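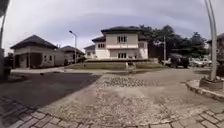

## 4. Exterior care: hipped roofs, gutters and front lawns

This section applies to one- and two-story houses on the Krajewska estate. Read it before you do any outside work on your home. Interior items are in Section 5.

### 4.1 Gutters

Clean the gutters in November, and again in spring if there are trees next to your lot.

1. Pick a dry day with little wind.
2. Set the ladder on level ground. Do not set it on a sloping lawn or lean it against the gutter.
3. Scoop out leaves by hand, starting at the end farthest from the downspout.
4. Flush the gutter with a garden hose and check that water runs out at the bottom.
5. Repeat for the lower roof if the house has a side wing. A hipped roof drains on all sides, so walk the full perimeter.

**Caution:** Do not clean upper-story gutters yourself. Call the Wamine service desk to book a crew. Crews need 2 working days' notice.

### 4.2 Exterior walls

Wash painted walls once a year with a soft brush and plain water. Work from the bottom up, then rinse from the top down. Keep a pressure washer away from window seals and from the underside of the eaves.

For touch-ups, use Ollov exterior paint, shade 46. Older cans marked Sotix are the same color but should not be used after 8 years in storage.

**Note:** Shade 46 dries darker than it looks in the can. Test a small patch first and wait overnight.

### 4.3 Sloping lawns and low walls

1. Mow across the slope with a walk-behind mower.
2. Trim along the base of the wall by hand.
3. Clear soil and clippings from any drain holes in the wall.
4. Sweep the sidewalk and the edge of the road when you finish.

Do not plant shrubs or stack firewood against a street lamp or utility pole. Report a leaning pole or a lamp that stays off after dark to the service desk, and give the nearest house number.

Questions about this section go to Phyllis Sugden at the service desk. The desk is closed on Wednesday.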